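Home and Office Care, Unit 2: Clearing the floor of a small office
Notes for the class of Thursday, April 18, 2019
Teacher: Silviu Cârstea

Please read these notes before the practice hour. Last time, in February, we did windows and shelves. Now we go down to the floor, where most of the lost time in a small office comes from. The course book by Avesari has a chapter on floor products, but it says very little about what to do before the mop, so I have written this part myself.

What we call "the floor"

For us the floor is everything that a mop or a vacuum must go around. A desk foot belongs to the floor. A bin also, and the five or six things which somebody put down for one minute and then forgot.

Order of work

1. Stand at the door and look. Do not touch anything yet. Decide in which corner you will finish, and start from the opposite one.

2. Bins go out first. If a bin has a label, keep it together with its own label and return it to the same place. People in an office notice a moved bin faster than a dirty one.

3. Chairs. A chair on casters must be rolled, not dragged. On planks, look at the wheels before you roll, for a small stone in the caster will draw a line across the whole room. If a jacket or a cloth is lying over the seat, leave it there and move the chair slowly with it.

4. Cables. A thin cable which comes down from a desk is the most common reason for an accident in our work. Never pull it to see where it goes. Lift it with your fingers, put it on the desk top, and when you have finished, let it down again the same way. For a room we clean regularly, ask the client if it can be fixed along the desk leg. The clips from Clikby are good for this and they come off without a mark.

5. Desk feet. Many office desks stand on a crossbar, and dust collects along both sides of it. Use the narrow brush first. In the picture there is a white desk of this type, with the cable hanging from its edge down to the planks, and you can see how the crossbar lies across the way of the mop.

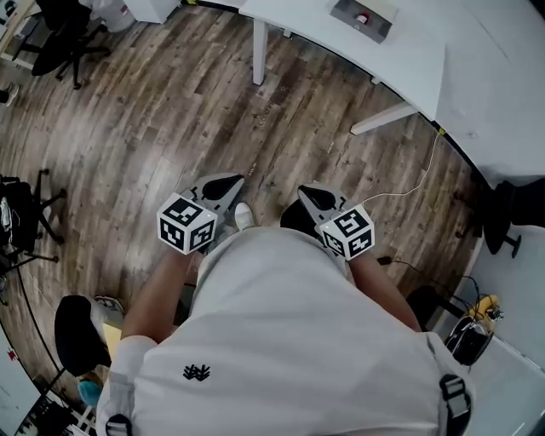

6. Low cabinets. Go along the base with a dry cloth, then with a slightly damp one. Do not push the cabinet, even if it looks light.

7. Only now the mop. On wood or wood-look planks, work in the direction of the planks and wring the mop well. In Surdu we use 14 ml of product for one bucket, measured with the small cup.

For next week

Draw a plan of one room that you know, mark the furniture that touches the floor, and number your own order of work. Write 300 words to explain your choice.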